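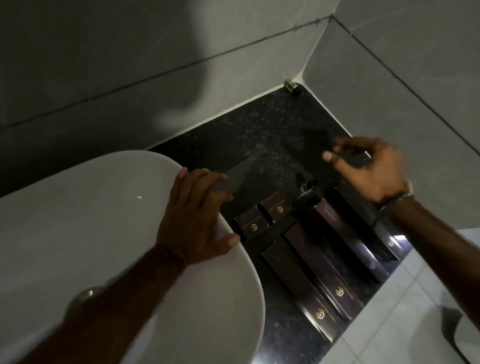 세면대 옆 화강암 상판, 검은색 작은 물건을 손에 든 모습

2019년 4월 29일 월요일, 스튜디오 Durkholm 암실·촬영실 점검
점검: Ronja Isaksson / 확인: Stuart Haworth

## 1. 암실

- [x] 안전등: 필터 균열 없음. 동전 테스트 10분, 인화지에 흔적 없음.
- [x] 환기팬: 작동함. 저속에서 소음이 있으나 풍량은 정상.
- [ ] 정착액 보관통: 라벨 두 개가 번져 읽기 어려움. 개봉일을 다시 적을 것.
- [x] 확대기 Veten: 헤드 고정 나사 조임 상태 양호. 전원선 피복 이상 없음.
- [ ] 보안경: 세 개 중 하나 렌즈 긁힘. 교체 신청함.

의견: 폐정착액 통은 100mL쯤 여유를 두라고 적혀 있는데 거의 끝까지 차 있었음. 수거 전까지 새 통을 쓸 것.

## 2. 촬영실

- [x] 조명 스탠드: 모래주머니 전부 걸려 있음.
- [ ] 배경지 거치대: 왼쪽 체인이 뻑뻑함. 당길 때 봉이 기울어짐. 수리 전까지 혼자 올리지 말 것.
- [x] Imai 스트로보 두 대: 모델링 램프 정상, 발광 이상 없음. 누적 발광 횟수는 1번 1,643회, 2번 2,625회.
- [ ] 연장선: 문 앞을 가로지름. 케이블 덮개가 짧아서 끝부분이 드러남.
- [x] 소화기: 압력 정상 범위. 앞에 쌓인 상자는 점검 중에 치움.

의견(Haworth): 2번 스트로보는 튜브 끝이 검게 변하기 시작함. 당장 쓰는 데 문제는 없고 8월 점검 때 다시 볼 것. 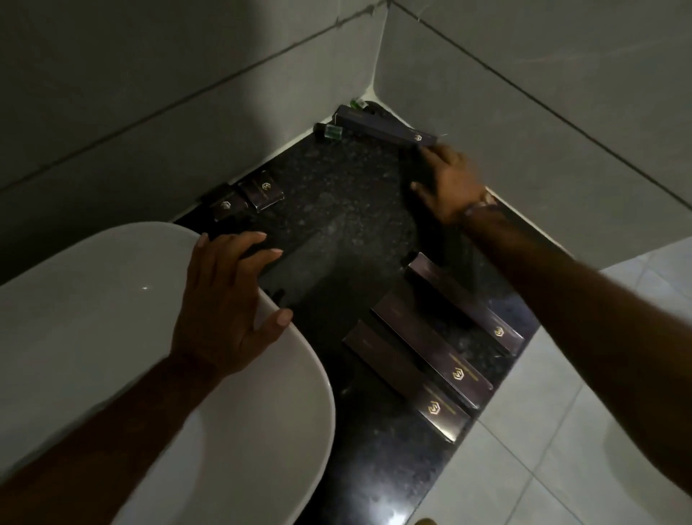
흰색 세면대와 상판, 어두운 색 상자형 세면용품 정리

## 3. 공용 구역

- [x] 비상구 표시등: 켜짐.
- [x] 구급함: 밴드와 세안액 보충함. 유효기간 확인.
- [ ] 장비 선반: 맨 위 칸에 Skurnik 삼각대가 올라가 있음. 무거운 장비는 아래 칸으로.
- [x] 배터리 충전대: 부푼 배터리 없음. 주변에 종이류 없음.

## 조치 사항

1. 배경지 체인 수리 (Haworth)
2. 케이블 덮개 긴 것으로 교체 (Isaksson)
3. 정착액 라벨 재작성, 폐액 수거 요청 (Isaksson)
4. 삼각대 위치 변경. 점검 당일 완료.

보안경은 입고되면 암실 문 옆 고리에 걸어 둠.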